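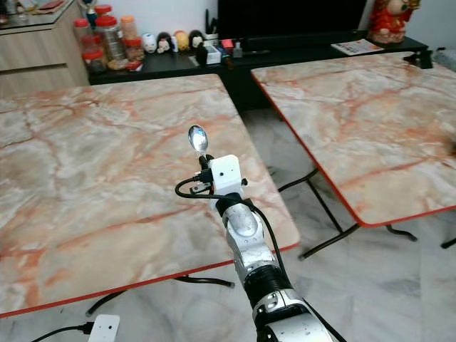

Minutes recorded by Mali Foulkes, Secretary to the Equipment Planning Group
Meeting of 6 Jul 2023
Status: approved for circulation

Present: the Chair; the Head of Engineering; the Finance Officer; the Data Operations Lead; the Site Coordinator, Wenau; the Secretary.
Apologies: the Procurement Officer, who sent written comments on item 4.

1. Minutes of the previous meeting

The minutes of the June meeting were accepted with one correction. Under item 3, "service contract" should read "service quotation", as no contract had been signed at that time.

2. Matters arising

The Head of Engineering reported that Ramunent had answered the outstanding questions on the arm warranty. Wear to the outer housing is excluded, as expected. Joints and wiring are covered for the full term, provided that the arms are serviced at the intervals set out in the manual. The Group noted that the service log for the Wenau arms had gaps in the spring and asked that it be brought up to date before any claim is made.

The inventory labels requested in June have been printed but not yet applied at Wenau. The Site Coordinator will complete this.

3. Gripper modules for the household tasks program

The Data Operations Lead introduced the paper on replacement gripper modules. The household tasks program will move from large objects to tableware in the next period, and the present stock of finger pads wears quickly on thin metal handles. The paper set out two options: replacing the pads only, or replacing the complete module on each arm with the newer Cordier unit.

The Head of Engineering favored replacing the pads. The complete modules would require new mounting plates and a fresh calibration of each arm, and the stated gain in grip force was greater than the work called for. The Data Operations Lead accepted this but asked that one Cordier unit be bought for evaluation, so that the Group would have its own results before the next budget round.

The Finance Officer asked whether the evaluation unit could be returned if it proved unsuitable. The supplier's terms allow return if the packaging is kept and the unit has not been modified. It was agreed that no holes would be drilled and no adhesive used on it during the evaluation.

Agreed: to buy 40 finger pads and one Cordier evaluation unit, at a combined cost not to exceed $1,548. The Head of Engineering will place the order.

4. Tables, power and cabling

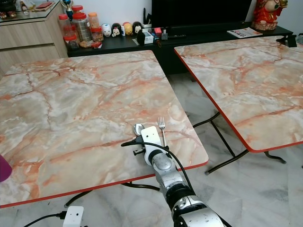
The Group next considered the request for workstation furniture and electrical supplies, which had been held over from June for lack of a written case. The Site Coordinator explained that the request covers work surfaces, mains distribution and cable management, and that these had until now been bought from petty cash as the need arose. Folding tables with marble-patterned tops are in use at present and have served well for fork and spoon work. The power strip, however, lies on the floor with its cord running off to one side, and the Finance Officer asked that the budget line provide for mounted strips and cord covers in homes as well as at the Wenau site. The Site Coordinator replied that mounting would not always be acceptable to a householder, and that a weighted holder would meet the same purpose without fixings. The Group preferred this solution.

On tables, the Procurement Officer's written comments recommended a single standard model with locking legs, to be bought in one lot. The Data Operations Lead was opposed. Variation in tabletops is useful to the program, and a standard table in every session would reduce the value of the recordings. After discussion, the Group agreed that the specification should fix the height range, the load rating and the locking of the legs, and should leave the color and pattern of the top open.

The Head of Engineering raised the matter of cable slack along the arms. Loops near the gripper can catch when the wrist turns, and two connectors were replaced in the spring on this account. Clips from the Wirkix range were suggested. The Finance Officer was content for these to be bought under the existing consumables line - no separate approval is needed.

Agreed: that the Site Coordinator prepare a revised specification for 4 tables, with weighted holders and cord covers, and obtain two quotations.
Agreed: that cable clips be charged to consumables.

5. Object sets

The Data Operations Lead asked for a small allowance for tableware and similar items. Sessions now use a mixture of items bought by the program and items borrowed on site, and the two are sometimes confused when equipment is packed away. The Chair asked that program items be kept in a marked case with a printed contents list. Polished metal was noted as a particular need, as reflections continue to cause trouble for the object tracker and further material is wanted.

The Finance Officer observed that the sums were small but that receipts had been slow to arrive. The allowance was approved on condition that receipts be submitted within the same month as the purchase.

6. Budget position

The Finance Officer presented the equipment account. Spending is within plan. The largest remaining commitment is the annual service of the arms, for which Ramunent's quotation is valid until the end of the quarter. The Group did not wish to let it lapse. The Chair will sign once the service log has been corrected, as noted under item 2.

A question was raised about the purchase of a further arm this year. The Head of Engineering advised against it until the evaluation of the Cordier unit has been reported, as the choice of gripper affects the mounting that would be ordered. The matter was deferred.

7. Any other business

The Site Coordinator asked that delivery notes for Wenau carry the room number. Two parcels had been left at the wrong entrance. The Secretary will inform the suppliers.

8. Actions

Head of Engineering: order finger pads and evaluation unit; correct service log.
Site Coordinator: revised table specification and quotations; apply inventory labels.
Data Operations Lead: marked case and contents list for object sets.
Finance Officer: open allowance line for tableware.
Secretary: write to suppliers on delivery notes.

The next meeting will be called by the Chair when the quotations under item 4 have been received.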